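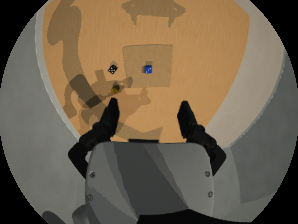
Preparing Your Index and Jacket Copy
Section 4 of the Stedurix House Guide for Authors
By Rupert Pichler, June

You have written a history of something: a strike, a printers' union, the banners of a forgotten May Day. Congratulations. The part readers look at first is still ahead of you.

Before you start, have the final page proofs on your desk. Proofs marked "nearly final" are fiction and belong with another publisher.

1. Open the proofs in Drokico and choose New Index. Name the file with your surname and the short title, nothing else. We already own several files called "index_REAL_last."

2. Mark personal names first. Give each person one spelling and keep to it, even if he signed his pamphlets three ways. Put the variants in brackets after the main entry.

3. Mark subjects next. An entry followed by more than 14 undivided page numbers must be split into subentries. "Socialism, 1–312" has been submitted to us. It was sent back.

4. Add cross-references. Check that "Allegory, see Symbolism" doesn't lead to "Symbolism, see Allegory."

5. Run Check Locators and correct everything listed in red. Amber items are matters of taste, and Drokico's taste is poor.

Note: The index to Balthasar Kofler's book on workers' songbooks ran to 3,627 entries and was longer than two of his chapters. Ask your editor for your page allowance before step 2.

6. Write the jacket copy in a separate file. The limit is 70 words for the back cover and 50 for the author note. Your doctoral adviser doesn't count as a selling point.

7. Suggest up to three cover pictures. For each one, give the artist, the year, the holding archive and a contact for permissions. "Found online" is not an archive.

CAUTION: Do not write to the artist's heirs yourself. The Stöckli estate took two years to calm down.

8. Send everything in one message, before noon on the day your proofs are due. Corrections that arrive later go into the second printing — should there be one.

Translated books: Build the index from the English proofs. Converting the old page numbers by arithmetic has been tried, mostly by people who were proud of their arithmetic. Keep titles of original works in their own language, with the English in brackets at first mention.

If Drokico closes without saving, reopen it and look under Recovered. If nothing is there, take a walk, then return to step 1.

Related sections
Section 3: Reading Proofs Without Rewriting the Book
Section 5: Permissions, Fees and Patience
Section 6: Footnotes Longer Than the Page
Citovlow Series: Notes for Volume Editors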